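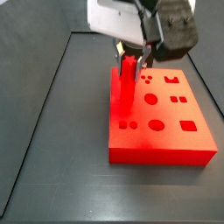

Pandstead Toy Library: Frequently Asked Questions

Last revised February 2020

What is a toy library?

It is a library with toys in it. You join, you borrow, you bring things back, and in between your living room looks much as it did before, only with someone else's garage in the middle of it.

Where are you?

In the old Riso building on Valderrama Street, up the ramp and through the blue door. The green door is a dentist. They have been very patient.

How much does it cost?

Membership is £34 a year per household, however many children you have managed to fit into it. There is no charge per toy. Grandparents can join at the same rate, and a good many do, usually after one weekend visit with nothing in the house but a pack of cards and a barometer.

How many toys can I take?

Four at a time, for three weeks. A train set counts as one toy. So does a box of farm animals. Four ride-on tractors count as four toys and a serious lapse of judgement, but we'll help you get them to the car.

How many toys do you have?

The catalogue stands at 405 titles, and once you start counting separate bits it goes past 4,000. We know this because we checked them all in October and would prefer not to do it again before we have to.

What happens if we lose a piece?

Look under the sofa. Then look in the sofa. If it still hasn't turned up, tell us when you return the toy and we will make a note on the card. There's no fine for one missing piece. We keep a drawer of spares, and lost pieces do come home, sometimes years later and sometimes chewed.

And if we break something?

Things get broken. Please don't glue it yourself. We have seen what people do with glue.

If a toy comes back beyond saving, we ask for a contribution towards a new one, never more than £40, and that ceiling applies to the big wooden kitchen as well.

Do I have to clean toys before I return them?

A wipe with a damp cloth is plenty. We clean everything again before it goes back on the shelf. Dressing-up clothes can come back unwashed, and if you have put the wool cloak through at sixty degrees we'd like to hear about it from you first.

Which ages do you cater for?

Birth to eight or so. The baby shelf is by the window, puzzles and sorting toys are in the middle, and board games are at the back where the under-threes can't reach the dice. Age labels are a guide. If your two-year-old is a genius you are welcome to borrow from any shelf, though small parts are small parts and genius is no help there.

Can I reserve things?

Yes, through the Vusier catalogue page, using the number on your card. Reserved toys are kept for a week. The marble run has a waiting list, and crying at the desk will not move you up it. This applies to adults too.

Do you take donations?

Gladly, if they are clean, complete and safe. No soft toys, no car seats, and nothing that plays a tune without an off switch. Please don't leave bags outside overnight. See above regarding the dentist.

Can my child choose the toys?

Of course. Allow an hour.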